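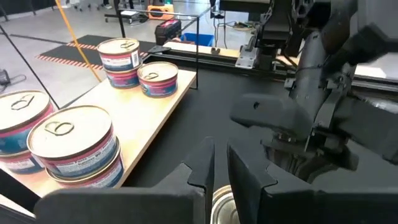
Ring-pull cans on a wooden board, stacked two high.

Stacking notes: round cans

Griet Willems asked for a short item on can storage following the February stock check at the Oei pantry. The check covered 262 cans, and 69 of them had been shelved in single layers where a second layer would have fit. The points below apply to standard round food cans with ring-pull lids.

Stack cans of one diameter only. The base of the upper can should sit squarely on the rim of the lower one. If it rocks, look at the ring pull first. A tab that has been bent upward lifts the upper can on one side. Press it flat only if it moves easily, and otherwise keep that can as a top can or a single.

Two cans is the limit on open boards and on the Lista shelves. Closed cupboards may go to three where the door clears the front row.

Leave a finger's width between stacks. Lift the upper can by its sides, never by the tab. An odd can left at the end of a row stays on its own and is used first.

Labels face front where possible. For the next check the barcode also needs to be reachable without unstacking, so a quarter turn is acceptable on the Rulov range, whose product name is printed twice around the can.

Dented rims go in the gray bin by the sink for inspection. Do not stack on them, even when the dent looks shallow.

Begoña Casado has the revised shelf plan and will post it inside the cupboard door before the next delivery. Corrections to the plan go to her by noon on the day before.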